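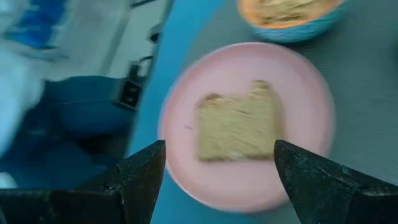

Breakfast and the Small Table

The morning meal in this household has been under review since August, when Chrysoula Balaskas came to stay and remarked, quite fairly, that everyone ate standing up. The arrangements set out in this post are now in general use.

Bread and spread

One slice per person is served on a pink plate. The spread is taken to the crusts, as agreed. The loaf comes from the bakery in Bralbridge and keeps for two days, after which it is reserved for toast.

Cereal

Cereal is served in the small orange bowl, which holds a modest portion and discourages second helpings only slightly. The cinnamon variety remains the preferred choice. A plain one was tried for two weeks and was not well received. Iraís Meléndez has asked that the box be closed after use, and the request is repeated now for the benefit of all concerned.

The bowl and plate share one round placemat. Residents who require more elbow room may apply to the far end of the table. 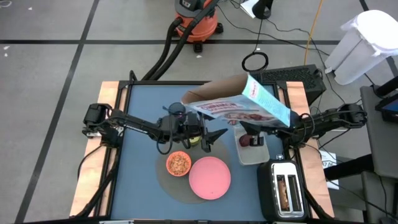
The green cup

The leaf-patterned cup was bought at the Omby market, together with a jug that did not survive the journey home. It is too wide for comfortable drinking – tea cools in it within minutes – and it has therefore been reassigned to dry food. It stands on the woven placemat with the orange bowl and is to be washed by hand.

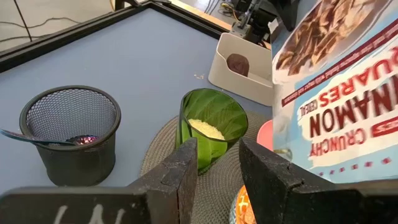
Matters outstanding

The question of jam has been deferred. Suggestions for a second cereal may be left in the comments, and Chrysoula will read them when she returns from Hirvonen.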